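Home | Projects | Notebook | Members | Parts Wish List | Log in

Filed under: Build Notebook, Grippers

Notebook – March, evening session

Started late because I couldn't find the good screwdriver set (it was in the Salazar bin, under the spare belts, where I put it myself). So this is going to be a bit out of order, sorry to whoever reads it next.

Main thing tonight was the drawer task for our class project. Ruaridh and I have been going back and forth on whether the drawers are too hard for a first demo. He wants to stick with blocks into a bowl until the policy does that without embarrassing us, and I want drawers, mostly because everybody who walks past the bench understands a drawer! You don't have to explain it. Naheed broke the tie by saying we should do both and stop talking, so we did blocks for the first hour and then cleared everything away and got the organizer out.

The blocks part first, quickly. We added 50 more demos to the Prorkham set and they mostly went fine. I threw out a few where I'd bumped the table with my knee. Total on that set is now 485 after cleanup, and I'd like to train on what we have before collecting any more, so please don't add to it until I've posted the curves. I renamed the folder too. If your script suddenly can't find anything, that's why.

Drawers, then. We're using the two hand-held grippers, one person on each, and the plan is that one of them pulls while the other keeps the organizer from sliding. That sounds simple until you try to do it with somebody else. I kept going in before Ruaridh was ready, and he kept apologizing for my mistakes, which made me laugh and ruined at least one take. We ended up with a count – I say "in," he says "pull" – and that helped a lot. Might be worth writing the words down on tape and sticking them to the bench, so the next pair uses the same ones. 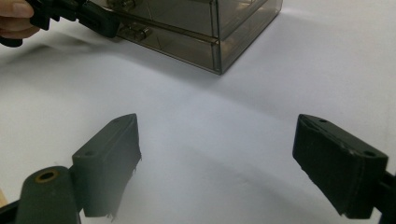

Drawer task, view from the bracing gripper. The other one is going in at the upper drawer.

Things I noticed while we were doing it:

The finger pads need replacing. Look at the left one, it's hanging down in strips along the lower edge! The right one is a bit frayed at the bottom as well. I'd been blaming my grip for the bad holds and now I'm less sure. There should be a sheet of pad material in the Bondeneck box, and if there isn't I'll order some. Cut them a hair oversize this time and trim after gluing. The last batch I cut exactly to size, and then they went on crooked and there was no slack to fix it.

See-through drawer fronts are a pain. They're tinted and they pick up reflections of whatever is in front of them, the gripper included. Naheed thinks the model will sort it out given enough variety. I think we should tape a piece of paper inside one of the fronts and compare the two. We can do both (this is becoming the theme of the night).

White background is nice for seeing the dark fingers, but the exposure hunts a lot when nothing else is in view. I want to lock it. Somebody in the Trikgate thread had a settings file for this, I just have to find it again.

Speed. We're too fast on the approach. Part of the other gripper is blurred in the still I pasted in, and when I stepped through the rest of that take there was more of the same. Next time the puller takes a full breath before going for the handle. I know it feels silly.

We got 2 drawer sets done before my arm gave up, one for the upper drawer and one for the lower. I haven't checked the tracking on either one. My guess is the lower drawer set is worse, you have to drop your wrist a long way to get at that handle and I could feel myself twisting. If the poses jump, throw it out and don't bother asking me.

Then we argued about how many demos drawers are going to need. Ruaridh says 70 is plenty for one drawer in one spot. I said sure, but then we've taught it one drawer in one spot, and the minute somebody scoots the organizer over for the class demo we're sunk. We left it at this: collect his number with the organizer fixed, train, then move it a hand's width and see how badly it goes. I'm writing down here that I predicted badly, so I can be smug or quiet later.

To do before next session:
- new pads, both fingers, both grippers
- lock exposure
- paper inside one drawer front
- check tracking on the two drawer sets (me)
- put the call words on tape (Ruaridh)
- Naheed has the spare charger, needs to come back to the shelf

Left the organizer on the end shelf with its drawers shut. Please don't store screws in it, I know it's tempting.

3 comments | Share | Older entry | Newer entry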